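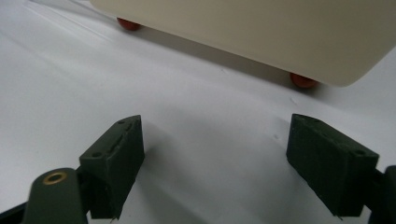
4. Installing the Akum under-sink water filter

The box says the filter goes in without tools and without mess. Treat both claims with suspicion. The fittings are small, the black O-rings are smaller, and the floor of a sink cabinet is usually the worst place in the house to look for either. Before you open the parts bag, spread something pale on the counter and work over that. A few faint creases and soft folds like the ones at the upper left do no harm, and on plain white even a tiny dark speck stands out, so a dropped ring should too. Keep the bag closed until you reach step 5.

These instructions replace the folded leaflet supplied by Gonosdale. The leaflet covers three models at once and its drawings match none of them very well. Where the two disagree, follow this one.

4.1 Before you start

You will need an adjustable wrench, a bucket, two old towels, a flashlight and a sharp knife for the tubing. The plastic wrench in the box fits the filter housing. It does not fit anything else, whatever the label says.

Find out your water pressure. The Akum is rated for a maximum of 60 psi. Many houses run higher than that, and the seller is unlikely to have asked. A screw-on gauge from a hardware store will tell you in a minute. Take the reading late at night, when fewer people are drawing water and the pressure tends to be at its highest.

CAUTION: If the gauge reads above 60 psi, stop here and have a pressure regulator fitted. Tightening the joints harder will not make up for it.

4.2 Fitting the bracket

1. Empty the cabinet. All of it, including the things at the back.

2. Hold the housing against the side wall and check that there is at least 13 inches of clear height below it. The cartridge drops straight down when you change it, and the leaflet leaves this space out of its drawing.

3. Mark the two screw holes. If the cabinet wall is thin, use short screws. The ones supplied are long enough to come out the other side.

4. Screw the bracket on and pull down on it with some force. It will be carrying a housing full of water.

4.3 Connecting the water

5. Close the cold water shutoff valve under the sink. Open the kitchen faucet and wait until it stops running. If it never quite stops, the valve is worn and should be replaced before you go any further. Do not trust a valve that "almost" closes.

6. Put the bucket under the valve and unscrew the faucet hose.

7. Screw the supplied adapter onto the valve. Hand-tight, then a quarter turn with the wrench.

8. Cut the tubing square. Scissors crush it, and a crushed end leaks slowly enough to fool you for a day or two.

9. Push the tubing into the inlet until it stops, then push again. There is a second stop behind the first. Tug it to check.

10. Do the same on the outlet side. The arrows on the housing show the direction of flow and are molded in the same color as the rest, so use the flashlight.

NOTE: Thread tape is not needed on the push-in fittings. Plenty of videos show it. Leave it off.

4.4 Flushing

11. Open the shutoff valve a little and listen. Hissing should fade as the housing fills.

12. Dry every joint with a towel, then run a piece of dry tissue around each one. Fingers are poor judges of a slow leak.

13. Open the valve fully and run the faucet until the water is clear, then for another ten minutes. Gray water at first is carbon dust. The leaflet calls for a two-minute flush, and Ramesh Tripathi, who rewrote this section, tried that on his own sink in Hunenside and got gray ice cubes.

14. Check the joints with tissue again before bed and again in the morning.

CAUTION: Cold water only. Never connect the filter to the hot line.

4.5 How long the cartridge lasts

The carton promises 2,211 gallons. That figure says nothing about what is in your water, and water with a lot of sediment will clog a cartridge well before then. Go by flow. Time how long the faucet takes to fill a one-gallon jug on the first day and write it inside the cabinet door. If the new filter takes 41 seconds, for instance, and months later it takes twice that, change the cartridge.

Taste is a weaker guide, as people get used to it. The indicator light is weaker still. It is a timer, and it will turn red on schedule even if you have been away the whole time.

Cartridges sold under the Awasthi name fit the same housing and cost less. Check that the top seal is included before paying, and keep the old one until you have run water through the new cartridge and found the joint dry.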